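Home | Forums | New posts | Search | Log in

Benchtop arms > Setup and maintenance > Wrist cam drifts after finger swap??

kettle_offset
ok so. Swapped the fingers on our Kelow arm Tuesday, same part, same bolts, torqued the way the sheet says. Now every grasp lands off to the left. Not huge, but enough that it pinches thin stuff by the corner. Cell is a plain dark table, wrist cam looking down past the fingers, kitchen items. Ran the hand-eye cal again, residual looks fine, still off. View from the wrist, hovering over the cutting board with the new fingers on:

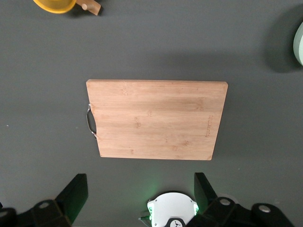 Wrist view, board under the gripper, handle to the left

Anybody seen this? Running the Sillura planner if that matters.

plumbline
Did you re-teach the tool point or only the camera? Two different things. Cal can be perfect and the TCP still be wrong.

kettle_offset
Only the camera. Same part number so I figured tool point carries over.

plumbline
It does not carry over. The mounts have slop in the bolt holes. Always re-teach after a swap, four orientations minimum.

gritty_ways
Disagree a bit. We run 2 of these and I've swapped fingers plenty without a re-teach. If you seat them against the shoulder and THEN tighten they come back to the same place. What people do is tighten one screw all the way, finger cocks over, then the other screw holds it there. Back everything off, push finger home, snug both, then torque.

Also wipe the mount face. One crumb of old threadlocker is all it takes.

plumbline
And how do you know they came back if you didnt measure

gritty_ways
Because the parts go where I send them lol

mossback
Before anybody re-teaches anything - check the camera bracket. When you get a driver in at those finger screws it is real easy to lean on the cable. Bumped mine in March, chased it for 10 days. Cable was pulling the bracket only when the wrist rolled. Cal was done at one roll angle so it looked perfect.

Test: park over something with a straight edge, save a frame, roll the wrist out and back, save another. Should overlay. If they don't its the bracket.

kettle_offset
That is a good test, trying it after lunch.

kettle_offset
Update. Overlay is clean, bracket isnt moving. So back to fingers. Backed off all the screws and yeah... left one had a smear of dried threadlocker behind it. Cleaned, seated, torqued per gritty_ways. Better. Not gone.

plumbline
Re. Teach. The tool point.

kettle_offset
fine fine. Doing it.

sprag2
while you're in there, what height are you teaching at? If you teach on the bare table and then pick off a tray or a plate, any tilt error grows into a side offset. Had that with Dastico fingers, they're longer so it showed up worse. Teach near the height you really pick at.

kettle_offset
Bare table. And yes a lot of my picks are off a plate sitting on a tray. So that could be the other half of it.

Went over to that side of the cell so you can see what I mean, orange on the plate:
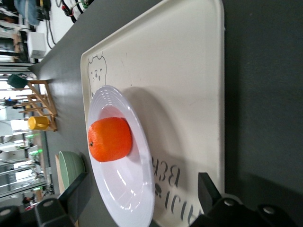
Plate on the tray, orange in the middle. Rack off to the left

sprag2
Yep thats the case I'm talking about. Tray plus plate plus fruit, your grasp height is well up off the table. Put the teach pin on a block, 18 mm or whatever gets you close, and do it there.

mossback
Also a glossy plate like that, watch your exposure. Those bright streaks in the middle, mine used to pull the center estimate toward the highlight. Lock exposure and gain, don't leave it on auto. Separate problem from the fingers but it will look the same in the log.

gritty_ways
^ this. And the tray with printing on it, segmentation loves to grab lettering. I'd use the plain side if it has one.

kettle_offset
Can't swap the tray, its in the task set. Exposure was on auto, locked now.

tuhi_bench
Late question, which driver are you all using on the finger screws? The Tuhiwai kit bits round out the heads on mine, had to drill one. Do NOT use the ball end.

plumbline
Plain hex, straight in, no ball end, agreed. New screws every swap, they're cheap.

gritty_ways
every swap is overkill. Every time the head looks chewed.

kettle_offset
Result: re-taught on a block at pick height, four orientations, fingers seated clean, exposure locked. Offset on the board is gone as far as I can measure. On the plate I ran the orange and it's centered between the fingers on approach, before it was always hugging the left one. Changed 2 things at once so can't say which did more, dont @ me.

Writing this on the card taped to the cell:
- wipe mount faces
- push fingers home, snug both, then torque
- roll test on the cam
- teach tool point on block
- exposure locked, check after any restart

plumbline
Add: save the old tool file before you overwrite it. You will want the diff.

kettle_offset
...overwrote it already

mossback
Sillura keeps the last few in the backup folder, look under tools. Mine did anyway, might depend on version.

kettle_offset
Found it, thanks. Will post the diff when I get a minute.

Contact us | Forum rules | Copyright Benchtop Arms Forum | Back to top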